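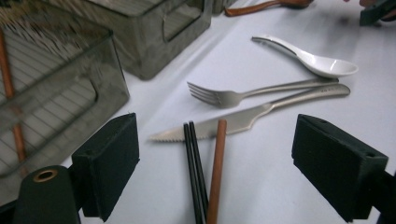

Amparo Muñoz
Handling Standards Lead, Drirura

Slide 4. Rules for utensil sorting. Keep this short, they want the checklist.

Knives first. A serrated knife lying in with forks and chopsticks gets its own grasp rule: close on the handle, never the blade. Same rule at Clornwood and Nusora.

Foam pads: check before each shift, log any tear, replace by 2,000 grasps. Gilberto set that limit in August.

Hands stay off the table while the fingers are closing. Say this twice.

Pause for questions, then slide 5, ceramics.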